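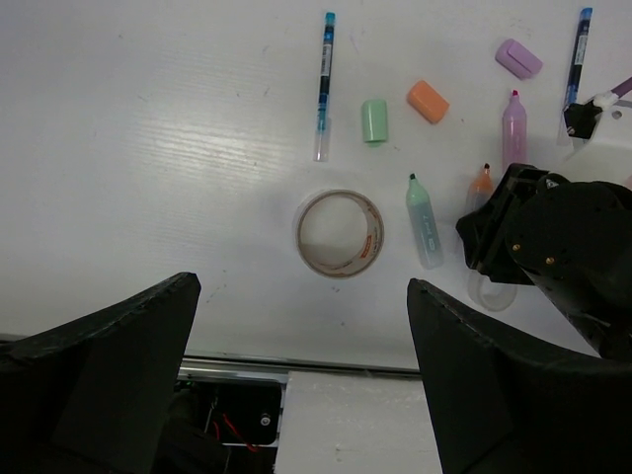
Desk Drawer FAQs

You lot keep emailing me the same stationery questions (and I love it!), so I've put my answers in one spot.

Do highlighters really dry out if I leave the caps off?
Yep, they do. How fast depends on the ink, but I wouldn't leave one open over lunch. Put the cap back on until it clicks.

Does it matter if I mix up the caps?
If they're all the same brand, not much, apart from grabbing mint when you wanted orange. Different brands often don't seal properly, so match the colours where you can.

Should I store them flat or standing?
Flat for highlighters. I keep mine in a shallow Pikum tray, 28 cm long, and it fits the drawer with room for a pen or two.

I can never find the end of the sticky tape. Help?
Fold the last bit under on itself every time – my favourite habit! If it's already lost, run a fingernail slowly around the roll till you feel the ridge.

Can a dried-out highlighter be saved?
Sometimes. Cap it, leave it tip down overnight and try it on scrap paper. Benjie Yap wrote in to say he's revived three that way, so have a go before you bin yours.

What about empty pens?
Check whether your barrel takes a refill first. Plenty do, and the refills are usually cheaper than a new pen.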